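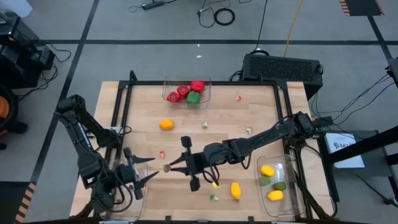 An Open Day at the Halstead Paper Mill

Home | Visits | Food | Letters | About

By Tomomi Honda
July

I had been meaning to visit Halstead for years, and when my neighbor offered me the spare seat in her car I said yes before she'd finished asking! We got there a little before ten, and the parking field was already filling up with families and a very cheerful coach party from Durard.

The tour starts in the rag room, where old cotton sheets are sorted and cut, and then you follow the river side of the building down to the vats. I could have stayed there all morning.
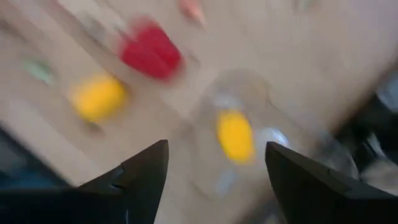
Our guide, Chia-hao Ko, let each of us dip a mold and pull a sheet, and mine came out thick at one corner and thin as onion skin at the other — he was very kind about it. The drying loft is up a steep stair and smells of clean laundry. They hang 341 sheets at a time up there, he told us, with the shutters open on the windy side.

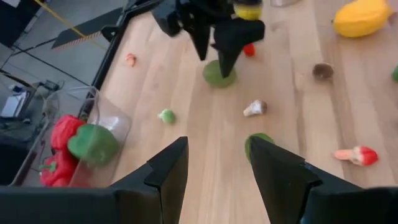
Lunch was soup and a cheese roll in the yard, and after that I spent far too long in the shop (I came away with two notebooks and a packet of envelopes I did not need). Bring a sweater for the vat room, even in summer, and ask about the old watermarks, which they keep in a drawer by the door.

Recent visits
The Negussie Coffee Roastery
Flalen Gardens After the Rain
A Morning at Durard Market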